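Out and About > Factory and Workshop Visits > Packing and Dispatch

Filed under: Small business, Packaging, Open days

Wed 2 June | By Tarık Öztürkmen

The Lallgate estate holds its open day once a year and most of the units take part. I went for the packing rooms. My own shop sends out 30 parcels in a good week, all done on the end of a kitchen bench, and I wanted to see how people who do it for a living set themselves up.

Parking was on the grass behind Unit 4. You sign in at the gate, get a paper wristband and a map, and then you're left to it. The map had two of the units the wrong way round, so a few of us went into a tile showroom first. The tile people were nice about it.

Allullow was the first proper stop. They pack for other firms, mainly stationery, socks and small homewares, and they take on jobs from 1000 pieces up. The woman running the tour said the smallest jobs are often the fussiest, as a client with one product has usually thought very hard about how it should look when the customer opens it. On the day of the visit they had 1545 orders to get out before the truck came, so we were asked to stay behind the line on the floor and keep bags and coats off the benches.

Most of the talk was about clear bags. I had always thought of a clear bag as the easy option, but they said it causes more trouble than a carton. A carton hides a crooked fold. With a clear bag the customer sees the item as it went in, and any print on the bag has to sit so it doesn't cover the part people want to look at. The thin ones also cling to themselves. The advice was to open the mouth fully before anything goes near it, hold it at both sides, and put flat things in flat.
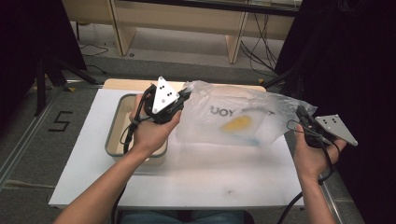
A full bag gets pulled out to its corners once to settle what's inside, then it's smoothed from the closed end towards the opening. If you smooth it the other way you trap air at the bottom and the bag won't lie down in the carton. I tried this at home with a tea towel and it does make a difference. They don't fuss over every wrinkle. The limit they work to is whether the item and the lettering can be read at arm's length.

Shallow trays were the other thing I took notes on. Each job gets its own tray, and whatever belongs to that job lives in it until the job is done. Nothing is left loose on the table between jobs. They like white tops because dirt shows up on them, and the tops get wiped at every break. I have a dark timber bench at home and could see the point straight away.

After that I walked over to Şimşekoğlu, who make the bags and sleeves. It was much louder and there was less to see, as the main line was stopped for a blade change. The foreman filled in with samples. He handed around the same bag in three thicknesses and asked us to pick the most expensive. I got it wrong, and so did most of the group. They print in dark grey more often than black now, which he put down to fashion. You can order short runs from them, but the price per bag is a good deal higher and the wait at present is until October.

Lunch was a sausage in bread from the stall near the gate, or a vegetable curry if you got there early enough. I didn't.

The last unit on my list was Dedport, the carrier. They had their sorting hall open for an hour and we stood on a walkway above it. The manager explained the damage claims they see, and a lot of them come down to oversized cartons with nothing to stop the contents moving. He would like people to buy two sizes of box and use the smaller one more often. There was a question from the back about plastic mailers, and his answer was that they're fine for anything soft.

If you're thinking of going next year, wear closed shoes, as they do turn people away from Unit 9 in sandals. Entry is free. The 78 bus stops at the gate and would have saved me the walk across the wet grass. The toilets are in the main office block only.

I've ordered two trays and a packet of the middle-thickness bags.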